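Savell Insights: three months with a small-shop analytics tool

I run an online store that sells homewares, mostly shelving, hooks and the odd bit of storage, and until January my idea of customer analytics was a spreadsheet with too many colours in it. Then my mate Teófilo Puma started going on about Savell and wouldn't stop, so I signed up for the trial and here we are, three months in and paying for it with my own money.

Setup was easier than I'd feared. You connect your shop, your email list and your ad accounts, and it goes off and has a think. Mine took until the next morning (I'd started it at 9 pm with a cup of tea, expecting to watch something happen, and nothing did). When I logged back in there were 563 customers sorted into groups, with names like "Drifting" and "Ready again". Bit twee, but I got used to it.

The groups are the best part by a mile. I always assumed my repeat buyers came from the newsletter. Wrong! Almost 100 of them had never opened one. They were coming back through search, typing in the shop name, and I'd been fiddling with subject lines for people who weren't reading them. I've since cut the newsletter back to once a month and put the time into product pages instead.

Dashboards are fine. You get 5 on the basic plan and I use two. The sales forecast is pretty, but it got very excited about a single big order from a café and predicted I'd be rich by winter, so I've learned to ignore it after anything unusual. There's supposed to be a way to leave out one-off orders. I found it eventually, under Sources, then Rules, then a little grey link that looks like a footnote. Whoever put it there should be made to use it.

Exports are my other grumble. Dates come out the American way round no matter what you set in your profile, and if you sell in more than one currency it lumps the lot together without a murmur. I wrote to support and got a friendly answer from Eluned Morgan the same afternoon, who said it was on their list. It's still on their list.
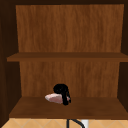 Manolis Stamatopoulos wrote in the comments that he'd had the same trouble with the dates and got round it by pulling everything through the reporting add-on, which is extra but has its own regional settings. He also reckoned Ganiner does the customer groups nearly as well for less, though you have to build them yourself.

I did try Ganiner before this, for the record, and gave up at the building-them-yourself stage. If you like writing rules and have a free weekend you might get on with it better than I did.

Would I pay for another year of Savell? Yes, on the basic plan. The next tier up adds team logins and something called journey maps, and there's only me here, so I'll leave that alone. Four stars, and I'll bump it to five when the dates are sorted.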